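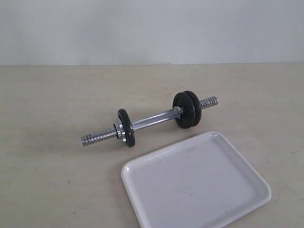 I finally signed up for the strength class at the community center, and I can't stop talking about it! My neighbor Annelies had been nudging me for months (she's been going since spring, and she carries her groceries up all the stairs in one trip now), so on Saturday morning I put on my oldest sneakers and went.

The teacher is Veronika Gisler and she is wonderful. She watches your feet first. I'd been rocking onto my toes in every squat of my life, apparently, and she had me put my heels down and sit back as if there were a low bench behind me. What a difference. We did 3 rounds of everything: squats, rows, an overhead press, and a slow walk across the hall with a weight in each hand. The walk looked like the easy part — my forearms disagreed.

I've started a notebook too. It's a plain one, with a page for each class, where I write down the weight and how it felt. Remo Wyss, who takes the spot by the window, has kept his going long enough to reach class 141, and he let me flip through it. Some pages just say "tired, went anyway." I loved that.

Next week we start deadlifts. Veronika says to eat a proper breakfast and wear flat shoes, so I'm digging my old canvas ones out of the closet tonight. If you live nearby and have been thinking about it, come along! There were 2 spots left when I signed out, and the first class is free.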